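Shrinkage and Shape Change of Plain Cotton T-shirts under Three Domestic Drying Methods

Project report, Textile Technology, second year
Tetsuya Ueda and Takeshi Tsuchiya

Summary

Plain white cotton T-shirts were washed and dried repeatedly by line drying, flat drying and tumble drying. Length, chest width and side seam position were measured before the first wash and at intervals afterwards. Tumble drying gave the largest loss of length. Line drying gave the smallest loss of length but a visible distortion at the hem where the pegs had been placed. Flat drying fell between the two for length and kept the width best. Most of the change in every group took place in the early cycles. The reasons for this are discussed, together with the errors in the measuring method, which were larger than expected at the start of the project.

1. Introduction

Cotton jersey is a weft-knitted fabric. The yarn is formed into loops, and the shape of the loops depends on the tension applied during knitting and finishing. When the fabric leaves the factory it is normally stretched in the lengthwise direction. Washing allows the loops to move back towards a rounder shape, so the garment becomes shorter and in some cases wider. This is called relaxation shrinkage. It differs from felting, which affects wool and has another cause.

Care labels on T-shirts usually give a washing temperature and a symbol for tumble drying. They seldom say how much the garment can be expected to shrink. The aim of the project was to compare three ways of drying that are common in student housing in Rorkville, using the same wash programme for all garments, and to find out which dimension changes most.

2. Materials

All shirts were bought as a single batch from the wholesaler Cikier. They were men's size medium, white, round-necked, with short sleeves and no print. The label gave the composition as cotton only. A single batch was used to reduce differences in knitting tension between garments, although the supplier could not confirm that all the fabric came from the same roll.

The washing machine was a front-loading Onishi household model belonging to the department. The detergent was Zirari unscented powder, used at the dose printed on the packet for soft water. No fabric softener was used. Softener lowers the friction between yarns and would have introduced a second variable.

3. Conditioning

Cotton takes up moisture from the air and its dimensions vary slightly as it does so. Before each measurement the shirts were left overnight in the laboratory without being stacked. We did not have access to a conditioning cabinet. Room humidity was written down at the time of each session, and sessions were postponed when it differed strongly from the first reading. This happened mainly in August, when the windows on the south side had to be kept open.

4. Washing and drying

Each load consisted of test shirts and enough cotton ballast to bring the drum to the same mass every time. The ballast was old towelling cut into squares and hemmed. The programme was the standard cotton cycle with the spin speed left at the default setting.

After the spin, the load was divided by group:

Line: hung from the hem with two pegs, indoors, away from radiators.
Flat: laid on a mesh rack, smoothed once by hand and not turned.
Tumble: dried on the normal setting until the machine stopped by itself.

The automatic stop on the dryer works by sensing moisture and not by time. The tumble group was therefore exposed to heat for different periods depending on the load. The length of each run was recorded but has not been used in the analysis.

5. Measurement

Three dimensions were taken. Body length was measured from the highest point of the shoulder to the hem, parallel to the centre line. Chest width was measured between the side seams directly below the armholes. Seam twist was measured as the sideways distance between the foot of the side seam and the point where it would meet the hem if it ran straight.

Garments were laid on a dark surface so that the edges of the fabric could be located easily. Large folds were removed by lifting and lowering the fabric. Pulling was avoided, as jersey stretches under very little force and does not recover fully without agitation. Readings were taken with a steel rule to the nearest millimetre.

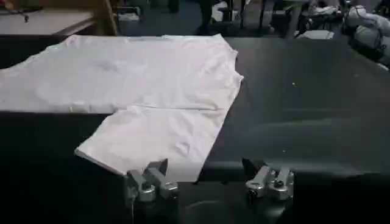

The shoulder point proved to be the most difficult reference. On a new shirt the shoulder seam lies slightly forward of the fold, and after several washes the neckband contracts and draws the seam inwards. To deal with this a short stitch in blue thread was sewn at the shoulder and at the hem before the first wash, and the distance between the stitches was used in place of the garment edge. A reading of 300 mm between a pair of chest stitches was set as the starting value on every shirt, which made percentage changes simple to calculate.

All readings were taken by the same person. In a separate check, both authors measured the same shirts independently. The largest disagreement was 2 mm, and it occurred on body length. Chest width agreed more closely.

6. Results

6.1 Length

Body length decreased in all three groups. The order was the same at every interval: tumble drying produced the greatest loss, flat drying came next, and line drying the least. Of the change recorded in the tumble group by the end of the work, the greater part was already present after the first few cycles. Later cycles added small amounts that were close to the measuring error.

6.2 Width

Width behaved less regularly. In the flat group the distance between the chest stitches rose on one shirt from 300 mm to 307 mm, the largest increase recorded in the project. Other shirts in the same group changed less, and in both directions. The tumble group lost a little width on average. In the line group the width at the chest fell slightly, which is consistent with the weight of water pulling the garment lengthwise while it hung.

6.3 Seam twist

Twist appeared in every group and always in the same rotational direction. This points to the yarn and the knitting machine as the cause, with drying as a secondary influence. Single yarns carry residual twist, and when the loops are free to relax they lean to one side. The tumble group showed the most twist. In one shirt from this group the side seam had moved far enough to be seen at the front when the garment was worn.

6.4 Peg marks

The line group developed small points at the hem where the pegs had gripped. These were reduced by the next wash but returned after drying. They did not affect the stitch measurements. A user would probably regard them as a fault all the same.

7. Discussion

The results agree with the general account of relaxation shrinkage. Mechanical action helps the loops to reach a stable shape, and a tumble dryer supplies both movement and heat while the fabric is still damp. Line drying supplies neither, and gravity works against the contraction. It follows that a line-dried shirt has not necessarily become stable. It may still shrink if it is later tumble dried. We transferred one spare line-dried shirt to the dryer after the main test, and its final length was 97 per cent of the length it had before the transfer. A single garment is not sufficient evidence, but the result is in the expected direction.

The spread within groups was wider than planned for. Part of it can be assigned to the smoothing step, which was done by hand and differed from session to session. Part may be due to the position of the panels on the original roll, where fabric near the edge can be under a different tension from fabric in the middle.

The absence of controlled humidity is the main weakness of the work. It affects comparisons between sessions more than comparisons between groups, as all groups were measured in the same session.

8. Further work

A second series should include a cotton and polyester blend and a pre-shrunk cotton from the same knitter. The line group should be divided into shirts hung by the hem and shirts hung over the line at the chest. It would also be useful to measure mass after the spin, so that the water carried into each drying method is known.

The stitched markers should be kept. Ink markers were tried on offcuts before the main test and had faded too far to be read with confidence.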